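4.2 What the comments can and cannot tell us

Much of the writing on online sketching groups treats a friendly comment section as proof of a learning community. We went into the Mavholm archive with that claim in mind and came out less sure of it. Of the 2861 comments left under members' drawings and watercolors, nearly all were kind. Very few said anything about the drawing. A typical comment praised the color, mentioned a trip to the same town, and left a link to the writer's own page. Testa reads such links as "invitations to mutual study." They may be. They may also be what they look like, which is people hoping for visitors.

We asked 24 members to go back through the comments on their own work and mark any that had changed how they drew afterward. Three marked more than one. Restrepo, who ran these sessions, noted that several members were embarrassed by the question and began to talk about friendship. We do not want to dismiss that. Friendship is a good reason to keep a sketchbook going through the winter, and activity on the site did rise in December, when few people were drawing outdoors. Still, it is a different claim from the one made in the earlier work, and the two have been allowed to blur.

Mkhize has argued that advice in these groups travels by imitation, so that a member sees a loose ink line in someone else's street view and tries it without a word being exchanged. The idea is attractive and hard to test. We compared pages posted before and after members joined the Woltanel exchange, in which sketchbooks are mailed from one person to the next. Two of us, Kourkoulas and Vlachopoulos, sorted the pages separately and agreed less often than we had hoped. Where we did agree, the change was usually in paper or pen, and those could have come from a shop as easily as from a fellow artist.

The still life task had its own trouble. Members were asked to draw cloth, a subject most of them said they avoided, and then to comment on each other's results. The comments became longer, and some dealt with folds and shadow in a way the archive comments seldom did. It would be easy to report this as success. But members knew that we would read what they wrote, and one told us she had "put on my teacher voice." We therefore give the task comments little weight in what follows, and we would urge the same caution toward the Puker study, where commenters were also told in advance that they would be read.

Figure 3. Folded polo shirt with striped collar.

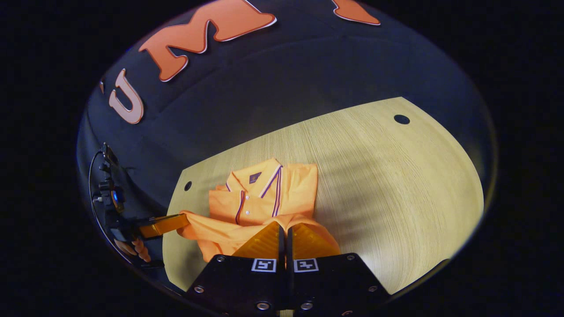
A further doubt concerns the people who never comment at all. Our counts leave them out, as do all the counts we know of. Some of them may be looking closely and learning a good deal. If so, the comment section is a poor place to look for it, and we have no better one to offer from this archive.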